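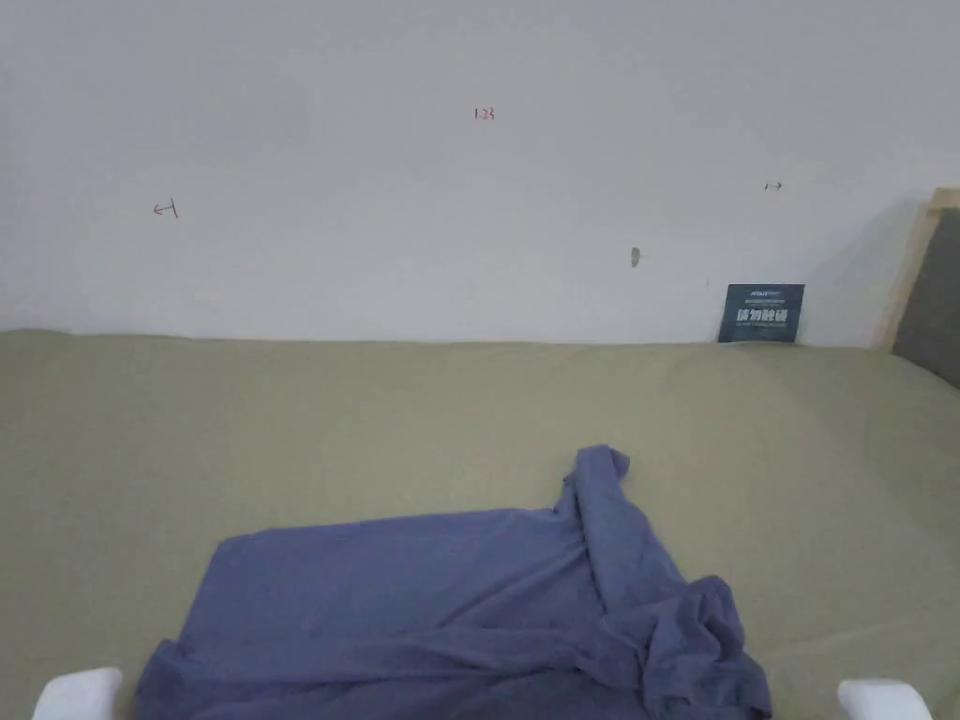
用夹爪叠衣服:洗衣间里用得上的几条

2024年5月
文/玛丽奇卡·赫拉顿(Marichka Hladun)

洗衣间要上自动化,这话我听了好几年。先是说熨烫,后来说分拣,现在轮到叠衣服。Elell的介绍材料写得很漂亮,说重复劳动交给机器,人去做“更有价值的工作”。我问过什么叫更有价值的工作,对方翻了翻材料,说由各家自行安排。在我们这里,自行安排的结果是班上的人除了叠衣服,还得学会用手持夹爪叠衣服。

既然要用,就用得省力些。下面这些是我和班上几个人陆续记下来的,有的写在旧工单背面,有的是吵架吵出来的。家里没有夹爪的人也可以看看,一半以上跟徒手叠衣是相通的。

一、先铺台面

别在光滑的桌板上叠。棉布上衣在硬滑的面上一推就跑,夹爪又不像手掌,压不住一大片。床面比桌面好用,铺一层床单,四边拉紧塞好。床单要素色,和要叠的衣服颜色差得远一点。米色床单上叠白毛巾,人眼看着都费劲,别指望机器比你强。

床单起了大褶就重新拉平。小褶不用管,为了小褶停下来的人一个上午也叠不了多少。

高度也要讲究。床面低,弯腰久了腰受不了,可以在床边放一张矮凳,坐着叠,叠一阵站起来走几步。这一条介绍材料里没有,大概写材料的人不弯腰。

二、衣服先抖,再放

刚从烘干机里出来的衣服团成一个球,直接拿夹爪去挑,挑出来的多半是袖子。用手抓住两边肩缝,抖几下,再平放到床上,领口朝着自己对面。徒手抖一下只要一眨眼的工夫,用夹爪抖要很久,还不一定抖得开。

有人会说,那自动化省在哪里?问得好,我也在问。

三、夹哪里

夹缝线,别夹单层布面。肩缝、侧缝、下摆的卷边都比较厚,夹住了不容易滑。单层布面夹紧了会留印,夹松了会掉。薄针织尤其麻烦,夹一次就起一个小尖,叠好以后那个小尖还在,得用手抹平。

扣子和拉链头不要放在夹爪中间。塑料扣受力在边上容易裂,裂了还得找人缝。洗衣间没有哪个岗位叫“缝扣子”,所以最后总是落在最好说话的人头上。

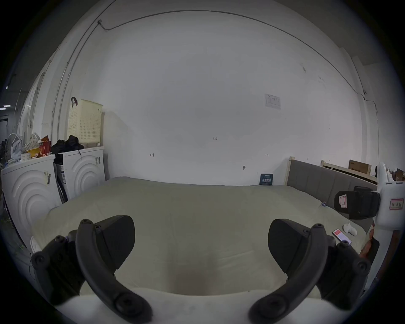
四、台面四周要留空

手持夹爪比手长,转身的时候尾部会扫到东西。手机、钥匙、充电线,凡是不叠的都拿远。洗衣机顶上最容易变成杂物架,洗衣粉、塑料袋、没人认领的衣服全往上堆。我劝各位每天收工时清一次,别等到周末。机器脱水时一震,上面的东西早晚要下来。

充电线单独说一句。线不要从走道上过,要过就贴着墙脚走,用胶带压住。脚下绊一跤比叠坏一百件衣服都贵。

五、两只夹爪怎么配合

新手的毛病是两只手一起动。正确的做法是一只先夹住不动,另一只去找对面的角,找到了再一起抬。抬得不用高,布离开床面就够,抬高了中间会坠下去,放下来又是一堆褶。

拉的时候往两边平着使劲,不要往上提。布绷直了就停,棉布经不起天天这样拽,领口会先松。我们有几件工作服就是这样变形的,报损单上填的是“正常磨损”,我当时就不同意这么写。

左撇子请把顺序全部倒过来。夹爪的握感左右不太一样,别硬照着右撇子的步骤做。阿布拉·马哈斯内(Abla Mahasneh)是左手为主,照着标准步骤练了一个星期,手腕一直酸,反过来做以后就好多了。标准步骤到现在也没改。
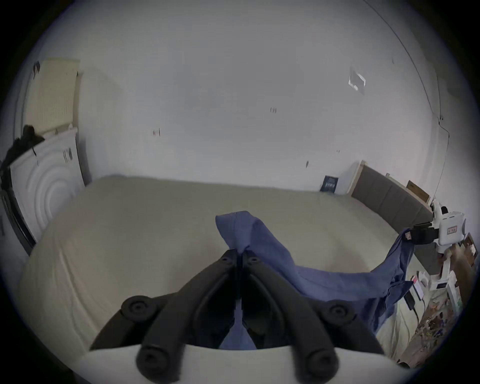 两只手持夹爪各夹住蓝布的一处。

六、对折,再对折

一般上衣这样叠:袖子先收进来,左右各往中间折,然后下摆往上折。用夹爪的时候最好把第一步交给手。袖子细,容易卷,夹爪来回找角很浪费时间。身子那几折倒可以用夹爪,折边比较长,下手的地方多。

每折一次,用夹爪的平面轻轻压一下折边。是压,不要拖。拖过去,下面一层跟着走,边就歪了。

毛巾最适合练手,方方正正,厚薄一致。练会了毛巾不等于会叠衬衫,供应商演示的时候偏偏喜欢叠毛巾。下次有人给你演示,请他叠一件洗过很多次、领子有点塌的衬衫,再来一条带松紧的床笠。床笠叠完我再跟他谈。

七、速度的事

Elell说,熟练以后一个人一个班可以处理2000件。我不知道这个数是在什么条件下算的,也没人能告诉我衣服是谁先抖开的、叠歪的算不算。我们这边塔皮奥·伊科宁(Tapio Ikonen)徒手叠,连说话带喝咖啡,60件一筐,叠完一筐去换下一筐,整整齐齐。拿着夹爪,他第一天慢得自己都笑了。

后来快了一些,这我承认。但快的那部分有多少是夹爪的功劳,有多少是因为大家终于把台面清干净了,我看很难分。清台面不花钱。

如果你所在的地方也在算产量,建议把返工单独记一栏。叠了又拆的衣服要是也计入产量,数字当然好看。

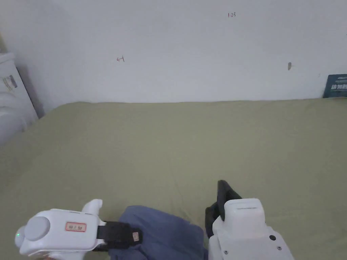

Tandholm 布草与洗衣组

八、手和手腕

夹爪握久了,虎口和拇指根部最先累。每隔一阵放下来,把手张开,再握拳,做几遍。别等酸了才歇。手汗多的人戴一副薄棉手套,握得住,也不会把衣服弄脏。

排班最好让徒手和用夹爪的活轮着来。阿莱克西·耶斯凯莱宁(Aleksi Jääskeläinen)排过一次整班夹爪,自己也在班里,做完以后他主动把表改了。我觉得管排班的人都应该先做一个整班。

九、清洁

夹头接触布的那一面每天擦一遍,用微湿的软布,擦完晾干再用。棉絮会积在缝里,积多了就夹不紧。可以用旧牙刷刷,不要用湿的,也不要用金属的东西去抠。浅色外壳容易沾颜色,刚洗过的深色牛仔布最会掉色,叠完顺手擦掉,下一件白衣服就少遭一次殃。

螺丝松了请报修,别拿厨房的刀去拧。说的就是上个月那位。

十、哪些东西别用夹爪叠

真丝、羊绒、带亮片的,一律用手。内衣袜子用手。客人留了字条的,用手,并且把字条和衣服放在一起。还有湿的,不管什么料子都先送回烘干机,夹湿布又重又滑。

另外,缺了扣子、开了线的衣服要在叠之前挑出来。手一摸就知道的事,隔着夹爪摸不出来。这是我对整套办法最不放心的地方。从前破了的床单在叠的时候就被拦下,现在有两条一路送进了客房,还是客人打电话来说的。质量记录上多了一栏“叠后检查”,也就是说叠完还得有人再翻一遍。这个人的工时算在谁那里,我写这页的时候还没有答复。

雷莫·肯帕伊宁(Raimo Kemppainen)比我乐观,他觉得再过几年这些都不成问题,到时候我们只要站在旁边看。也许吧。他六月要去Prunow那边的洗衣房看看,那里用得比我们久。我托他问三件事:床笠怎么办,破损谁来发现,原来叠衣服的人现在在做什么。

等他回来,我会把问到的补在第十条后面。在那之前,床单拉平,袖子用手收,洗衣机顶上不要放东西。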